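4.2 Laying the Brakent felt mat

Clear the table and wipe it down before you open the roll. The mat measures 1000 x 700 mm and goes down with the speckled side up.

1. Unroll the mat and leave it flat for 24 hours.
2. Line up one long edge with the front of the table.
3. Smooth the surface by hand, working out from the middle.
4. Press the corners down — do not staple them. 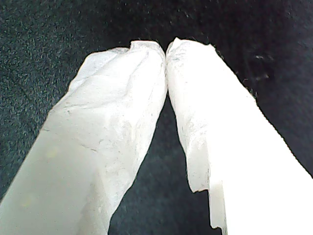 Figure 88. Dark mat surface, close view. The fine speckled grain is normal.

5. Brush the surface in one direction with the Salo brush.

Note: Small curls at the edges flatten with use.

CAUTION: Do not iron the mat or use solvent cleaners on it. Blot spills with a dry cloth and let the mat air dry before rolling it up.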